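I bought the Partanen waffle-weave bath towels in February, a set of 4 in white, to replace some that had gone thin in the middle.

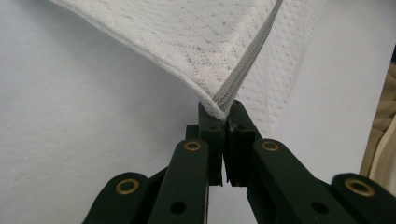
The set cost $69 with shipping from Favness, a small home goods shop in Forkbridge. They also carry a heavier version, but the one I have is listed at 400 grams per square meter. I had only owned regular terry towels before this, so I'll compare mostly to those.

**Drying.** Good, with one catch. For the first three washes they pushed water around more than they soaked it up. The card in the package says to wash them twice before using them and to skip fabric softener. I'd say wash them four times. After that they worked as well as my old terry towels on skin, and a bit worse on long hair.

**Drying time.** This is the main reason to buy them. My bathroom has no window and a weak fan, and terry towels hung up at night were still damp the next morning. These are dry by 6 a.m. if I hang them flat over the bar. Folded double on a hook they take longer, but they don't get the sour smell.

**Size.** They shrink. The label allows for some of that, and mine lost close to two inches in length, mostly in the first hot wash. They still wrap around me fine. My brother-in-law Dionysis is six foot four and asked for a different towel.

**Feel.** Rougher than terry. I like that, my wife doesn't. Line drying makes it worse – ten minutes in the dryer on low fixes most of it.

**Wear.** One hem started to come loose at a corner in the second month. I emailed the shop on a Saturday and Melina Raptis wrote back that evening offering a replacement towel or a partial refund. I took the towel. The rest have held up, apart from a couple of pulled loops from a zipper in the wash.

They take up less than half the shelf space of the old set, and I can fit all of them in one load with the bath mat. I'd order the gray next time, because white shows everything.

Four stars. The hem cost it one.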